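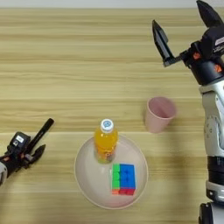 4장. 식탁 비우기와 제자리 찾기

4.1 시작하기 전에

이 장은 Radstead 공유주택의 공용 식탁을 다음 사람이 앉을 수 있는 상태로 되돌리는 방법을 설명합니다. 읽는 데 걸리는 시간이 실제로 치우는 시간보다 깁니다. 그 점은 저희도 알고 있으며, 이번 개정판에서도 해결하지 못했습니다.

대상은 접시, 컵, 음료병, 그리고 '식탁과 관계없는 물건'입니다. 마지막 항목은 원래 '기타'라고 되어 있었으나, 퍼즐 큐브와 줄자와 체스 말이 전부 기타로 분류되어 한 서랍에 쌓이는 바람에 이름을 바꾸었습니다. 서랍은 그대로입니다.

준비물
마른 행주 1장
젖은 행주 1장
쟁반 1개(큰 접시로 대신할 수 있음. 4.3 참조)

주의: 두 행주를 겹쳐 들지 마십시오. 잠시 후 젖은 행주 2장이 됩니다.

4.2 물건 분류하기

1. 식탁 앞에 서서 움직일 물건과 그대로 둘 물건을 정합니다. 그대로 둘 물건은 없습니다.

2. 음료병의 뚜껑부터 확인합니다. 뚜껑이 얹혀 있는 것과 잠겨 있는 것은 눈으로 구별되지 않을 때가 많습니다. 시계 방향으로 한 번 돌려 보고, 돌아가면 끝까지 돌립니다. 주황색 음료는 원목 상판의 나뭇결을 따라 놀라울 만큼 곧게 퍼집니다.

3. 컵 안을 들여다봅니다. 비어 있으면 5번으로 갑니다.

4. 컵에 음료가 남아 있으면 마시거나 개수대에 버립니다. 누구의 컵인지 모를 때는 버리는 쪽을 권합니다. 병에 도로 붓는 방법은 초판에 실려 있었으나 삭제했습니다.

5. 퍼즐 큐브가 있으면 맞추지 말고 옮깁니다. "한 면만 맞추고"로 시작한 정리가 그날 안에 끝난 사례는 보고된 바 없습니다. 이미 섞여 있는 큐브를 더 섞어도 아무도 알아채지 못하지만, 맞춰 둔 큐브를 돌려 놓으면 Kai Rieger 씨가 바로 알아챕니다.

참고: 큐브의 제자리는 거실 책장 둘째 칸입니다. 둘째 칸이 차 있으면 셋째 칸에 둡니다. 첫째 칸은 화분 자리입니다.

4.3 큰 접시를 쟁반으로 쓰기

쟁반이 보이지 않을 때는 테두리가 살짝 올라온 넓은 접시를 써도 됩니다. 쟁반은 대체로 보이지 않습니다.

1. 접시를 식탁 한가운데 가까이 놓습니다. 가장자리에 걸쳐 놓으면 들기는 편하지만, 손이 닿기 전에 먼저 내려가기도 합니다.

2. 가장 무거운 물건을 올립니다. 보통 음료병입니다. 세워서 올리고, 되도록 중심에 가깝게 둡니다.

3. 큐브처럼 낮고 각진 물건은 병 바로 옆에 붙입니다. 테두리에 기대지 않게 하십시오.

4. 양손으로 접시 아래를 받쳐 듭니다. 병이 흔들리면 다시 내려놓고 2번부터 합니다. 한 손으로 병 목을 잡고 다른 손으로 접시를 드는 자세는 중간에 문이 있으면 실패합니다. 부엌에는 문이 있습니다.

5. 컵은 따로 나릅니다. 접시에 자리가 남아 보여도 따로 나릅니다. 가벼운 컵은 무거운 병 옆에서 제일 먼저 넘어집니다.

주의: 접시는 쟁반이 아니므로 한 번에 800그램을 넘기지 마십시오. 가득 찬 큰 병은 그것만으로 한도를 넘길 수 있으니 병만 따로 드는 것이 좋습니다. 저울은 부엌 선반에 있고, 건전지는 없습니다.

4.4 제자리에 두기

음료병: 냉장고 문 안쪽 아래 칸. 눕혀 두지 않습니다. 2번을 성실히 수행한 분도 눕혀 두지 않습니다.
컵: 씻어서 건조대에 엎어 둡니다.
접시: 씻어서 접시꽂이에 세웁니다. 폭이 맞지 않으면 건조대 맨 뒤에 기대어 둡니다.
큐브: 4.2의 참고를 보십시오.
주인을 모르는 물건: 현관 옆 Seidel 상자. 상자에 든 물건은 16일 동안 보관한 뒤 공용이 됩니다. 지금 쓰는 국자도 그렇게 얻었습니다.

4.5 상판 닦기

1. 젖은 행주를 꼭 짭니다. 더 짤 수 없다고 느껴질 때 한 번 더 짭니다.

2. 나뭇결 방향으로 닦습니다. 결을 가로질러 닦으면 부스러기가 결 사이로 들어가 입주자보다 오래 머뭅니다.

3. 끈적한 자리가 있으면 행주를 1분쯤 올려 두었다가 닦습니다. 손톱은 쓰지 않습니다.

4. 곧바로 마른 행주로 같은 방향을 따라 닦습니다.

참고: 나뭇결의 짙은 줄무늬는 얼룩이 아닙니다. 지난 5월에 Tarek Ashour 씨가 오후 내내 문지른 끝에 확인한 사실입니다.

주의: 연마 수세미와 표백제를 쓰지 마십시오. 상판 전체를 다시 손질하는 날에는 4000번 사포를 마무리용으로만 씁니다. 사포는 창고 열쇠와 함께 보관되어 있으며, 창고 열쇠는 창고에 없습니다.

4.6 자주 생기는 문제

컵에서 음료 냄새가 가시지 않음
미지근한 물에 베이킹소다를 한 숟갈 풀어 하룻밤 담가 둡니다. 그동안 컵에 '마시지 마시오'라고 적은 종이를 붙입니다.

병 밑에 둥근 자국이 남음
4.5의 3번을 반복합니다. 그래도 남으면 그 위에 병을 놓고 쓰십시오. 위치는 이미 정해져 있습니다.

치운 물건이 다시 식탁에 있음
정상입니다. 4.2의 1번으로 돌아갑니다.

의자 정리는 5장에서 다룹니다.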